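Home > Get Involved > Calls for Participants

Taste panel members wanted, Hilham

Posted October 28, 2025

Rácz Sensory is looking for adults in and near Hilham to join a paid tasting panel. Panel members try everyday packaged foods and record what they taste, smell, and feel. You do not need any training or a background in food. We teach you how to use the score sheets at your first visit.

The panel starts in March and runs for 12 weeks. Please read the whole page before you apply, as most of the emails we get ask about things covered below.

What you will do

You will come in once a week for a session of 90 minutes. Each session covers one kind of food. The spring schedule includes crackers, plain yogurt, canned soup, chocolate bars, peanut butter, and breakfast cereal. Samples are served in small portions with a number on the cup, and you will not be told the maker until the panel is over.

You score each sample on a tablet and write a short comment. Between samples you rinse with water and wait two minutes. Talking about the samples is not allowed until everyone has finished. There is a short group discussion at the end of some sessions, led by Margit Somogyi.

Who can apply

You must be 18 or older and able to attend at least 10 of the 12 sessions. We cannot accept people who:

- have an allergy to milk, nuts, soy, wheat, or eggs
- are pregnant or nursing
- have lost some of their sense of taste or smell
- work for a food company or an advertising firm, or live with someone who does

Smokers may apply but must not smoke for two hours before a session. The same goes for coffee and chewing gum. Please do not wear perfume or aftershave on session days.

Pay

Panel members receive $524 for the full 12 weeks, paid in two parts by check or direct deposit. If you leave early you are paid for the sessions you attended. Parking behind the building is free. We do not pay for travel.

How to apply

1. Fill in the online form. It asks for your age, any allergies, and the times you are free.

2. Answer the short list of questions on what you eat at home. Give brand names where you know them. Include snacks and sweets as well as meals.

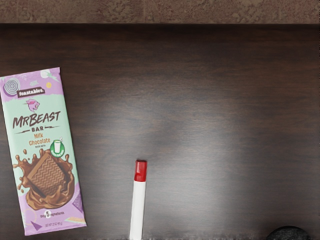
3. Come in for a screening visit if we invite you. It takes 40 minutes. You will be asked to tell apart sweet, salty, sour, and bitter solutions and to name a few common smells. The visit is paid at $20 whether or not you are chosen.

4. Sign the consent form and the confidentiality form. Both are sent by email ahead of the first session so you have time to read them.

Places are limited. People who pass the screening but are not placed this time go on the reserve list and will hear from us first when the next panel opens.

Contact

Questions about the form or the screening visit: Anong Wiriya, panel office, extension 117

Questions about pay: Jonas Ortner, extension 497

The panel office is on the second floor of the Vosimach Building. Use the side door and take the elevator.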